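19 December 2019

Ellgate guest house opens its doors to families of hospital patients

Families with a relative in hospital in Ellgate will soon have a place to stay close by. The Khokhar House charity is opening 32 bedrooms in June, each free for up to 30 nights.
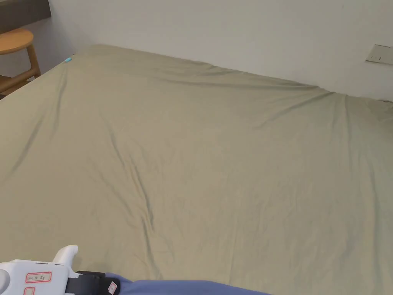 Who can stay?
Any close relative or friend of a patient can ask for a room, and the ward staff will help with the form.

The project began when Tanveer Magsi spent weeks sleeping in his car while his father was being treated. "I'm so happy I could sing," he said. "People have knitted, baked and run up hills for this!"

Almost 3,000 local people gave money, and the town's choir put on a wonderful summer concert at Isel Hall. 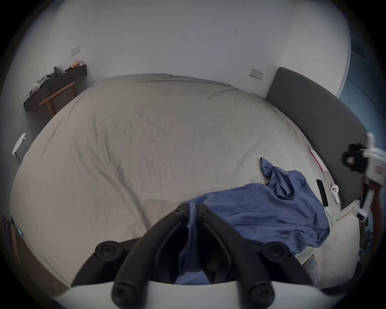

Gifts are still very welcome, with £50 paying for one family's first night and a hot supper. House manager Ximena Arellano is also looking for people who can cook on Sunday-style rotas, drive the minibus or simply sit and chat over a cup of tea.

How to help

1. Ring the Khokhar House office and ask for Ilham Purba.

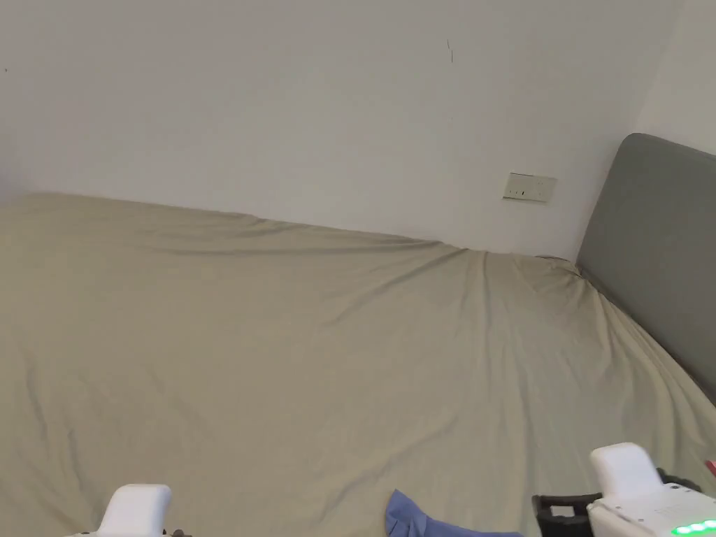
2. Pick up a form at Ellgate Library.

3. Come along to the open morning in the new year, where the kettle will be on and all are welcome.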